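Stemholm Property and Plans Board
Forum index > Electrics, heating and services > Kitchen circuits

Thread: Ring or radials for a kitchen refit, and where the sockets go

chalkline
Posted November 19, 2024
I am replanning the electrics for a galley kitchen in a mid-terrace house in Warnport. The existing arrangement is a single 32 A ring which serves the whole ground floor, kitchen included, plus a cooker circuit in 6 mm² cable. The consumer unit has four spare ways and was replaced by the previous owner. I have the certificate for that work, and the readings on it look sensible.

An electrician will do and certify the work. I want the drawing settled first, so that I am paying for installation and not for thinking time on site.

Fixed loads: dishwasher, washing machine, fridge-freezer, extractor, induction hob (7.4 kW, own circuit), single oven (13 A plug fitted by the maker). Worktop loads: kettle at 3 kW, toaster, microwave, occasional slow cooker.

Two options so far.

Option A. A new 32 A ring for the kitchen only, in 2.5 mm². The old ring is left for the other ground floor rooms.

Option B. Two 20 A radials in 2.5 mm² for the worktop sockets, one per side of the galley, and a third 20 A radial for the dishwasher and washing machine.

I lean towards B. Comments wanted, particularly on socket positions, where I have less confidence.

fuse_and_spur
Option A. A kitchen ring is ordinary practice and there is nothing in your load list to frighten it. Kettle, toaster and microwave together come to something over 5 kW, for a few minutes. The dishwasher and washing machine heat water for part of the cycle and then draw very little. The ring copes with all of that.

Where people go wrong is loading one end of it. If the washing machine, dishwasher and oven all hang off the first two points, one leg carries most of the current. Spread them, or put the oven on the cooker circuit if the hob instructions and the rating allow.

ninebore
I disagree with the above as regards new work. A ring has a fault mode that the user never notices. If one leg goes open circuit, every socket still works and you have two long radials in 2.5 mm² behind a 32 A breaker. I have tested a fair number of kitchens where the ring was broken and the householder had no idea. With a 20 A radial, a break means dead sockets and a phone call.

Four spare ways in the board, short runs, walls open anyway. Go for B.

fuse_and_spur
A broken ring is found at the periodic inspection. That is what the inspection is for.

ninebore
It is found if there is an inspection. In an owner-occupied house there very often isn't one between purchase and sale.

fuse_and_spur
Then the same owner has not pressed the RCD test button either, and we could go on. A 20 A radial on a worktop side with a 3 kW kettle and a 2 kW air fryer running together is already at its limit. Breakers of that rating will carry a bit over for a good while, I accept, but the design should not depend on it.

chalkline
That is a fair point about the margin on each side. The kettle and microwave would be on opposite sides of the galley, which helps. I could run the radials in 4 mm² on 32 A breakers. Is there any drawback other than the stiffness of the cable?

ninebore
4 mm² on a 32 A breaker is a standard arrangement and it answers the objection completely. Drawbacks: it is stiff, so use 35 mm back boxes and not 25 mm, and two conductors per terminal is a snug fit in some accessories. Check the terminal capacity before you buy. Bavar double sockets took two 4 mm² without trouble the last time I used them. The slimline flat-plate range did not.

Mind the insulation too. Cable buried in an insulated stud wall loses a good part of its rating, and 4 mm² behind 100 mm of mineral wool may no longer suit a 32 A breaker. Is any of it going in the outer wall?

chalkline
One side is solid party wall, plastered. The other is the outer wall, brick, to be dry-lined with insulated board. I was going to chase the cable into the brick behind the board.

ninebore
Do not do that on the outer wall. Battens and a service gap on the room side of the insulation, cable in the gap. You also avoid cutting holes in the vapour layer for every back box.

lowtide_terrace
The service gap costs you 25 mm of width, which matters in a galley. Ours is a similar house and we lost 31 mm on that side once battens and board were in. The base units still fitted, but the door at the end needed a narrower architrave. Measure that before you order anything.

On socket positions, my view is that most plans have too many in the wrong place. We had five doubles on one run and use three. One sits behind the bread bin and one is in the corner, where no lead reaches it sensibly.

chalkline
Noted on the architrave. I have 40 mm to play with at the door end.

My present layout for sockets, party wall side, left to right: double, double, hob switch, double. Outer wall side: double, sink, double, double. The bottom edge of every plate at 150 mm above the worktop.

fuse_and_spur
150 mm above the worktop is fine. Some fitters insist on the centre line being level with a tile joint. That is a matter of looks and you can please yourself, but decide before first fix, because the tiler will not thank you afterwards.

Keep the sockets at least 300 mm horizontally from the edge of the sink. The hob switch should not be directly above the hob, nor should you have to reach across the hob to get at it.

ninebore
I would go further and put the hob switch in the adjacent tall cupboard if there is one. It is still accessible and one less large red rocker on the wall. Label it.

fuse_and_spur
I would not. In a pan fire people look for the switch on the wall. A cupboard full of cereal boxes is a poor place for it.

ninebore
In a pan fire you turn off the hob at its own controls or you leave the room and switch off at the board. But I accept that opinions differ, and the guidance allows either so long as it can be reached.

chalkline
There is no tall cupboard on that side, so the matter settles itself. Wall switch it is.

What about the appliances below the worktop? I have seen sockets behind the machine, sockets in the next cupboard, and fused spurs above the worktop feeding a single socket below.

gasket_no4
Socket in the next cupboard, every time. Plug in, plug out, fuse in the plug, no grid of switches on the tiles. Cut a 50 mm hole in the side of the cupboard for the lead and put a grommet in it.

Never directly behind the machine. The plug fouls the casing and you have to drag the thing out to isolate it.

lowtide_terrace
Seconded, with one caution. Do not put the socket in the sink cupboard underneath the trap. Ours was there when we moved in and had green deposits on the terminals.

fuse_and_spur
I fit above-worktop isolation with a labelled switch for each appliance, and clients like it. But the next-cupboard method is sound and it is cheaper. Either will pass.

chalkline
Next cupboard, then, on the side away from the trap.

Costs, in case they are of use to others. I priced materials for both options from the Malhotra trade counter. Option B in 4 mm² comes out at 51 pounds more than Option A, mostly cable and one additional RCBO. That is small against the whole job, for which the quotation in September was 3347 pounds including the hob circuit, lighting, testing and certificate.

gasket_no4
Does that include making good? Chasing solid party wall is filthy work and some firms leave the chases open for the plasterer.

chalkline
It does not. Plastering is separate, and I have allowed 1000 pounds for the whole room.

ninebore
Ask for RCBOs throughout and not a split-load board with a shared RCD. With a shared device, one leaky washing machine element takes out half the kitchen, fridge-freezer included. What is in the present board?

chalkline
RCBOs on every way. The fridge-freezer will be on the outer wall radial with three of the worktop doubles. I did wonder about giving it a way of its own.

fuse_and_spur
Worth doing if the way is spare. A dedicated 16 A radial to the fridge-freezer means a fault in a worktop appliance cannot spoil the food. That is one thing ninebore and I will agree on.

ninebore
We do agree. Count the ways, though: two worktop radials, one for the dishwasher and washing machine, one for the fridge-freezer. That is your four. The hob reuses the cooker way, provided the 6 mm² is in good order and the run is not buried in the new insulation.

lowtide_terrace
And the oven? It still needs a point.

chalkline
Oven on the party wall radial, with its socket in the cupboard beside it. It is rated at 2.9 kW, on the same circuit as the kettle. With 32 A available I am content with that.

Revised drawing:

Way 1, party wall worktop and oven, 4 mm², 32 A
Way 2, outer wall worktop, 4 mm², 32 A, in service gap
Way 3, dishwasher and washing machine, 4 mm², 32 A
Way 4, fridge-freezer, 2.5 mm², 16 A
Existing cooker way, hob, 6 mm², 32 A, subject to test

The extractor goes on a fused spur from way 1, 3 A fuse. The old kitchen sockets come off the ground floor ring, and the ring is to be rejoined and tested end to end.

ninebore
That is a good drawing. The rejoining is the part to watch. If the joint ends up under plaster it needs to be a maintenance-free type, and I would rather see it in a box behind a blank plate — or better, pull a fresh length between the two nearest remaining sockets and have no joint at all.

fuse_and_spur
I still say a ring would have done. Fresh length of cable if the floor is up.

chalkline
The floor is up in the hall, so a fresh length is possible. One change on the outer wall: I am moving the middle double 200 mm to the right, so that the toaster and its lead stay clear of the sink side and the plug can be reached without moving anything. The drawing goes to the electrician on that basis, and I will post the test results when I have them.

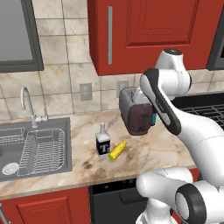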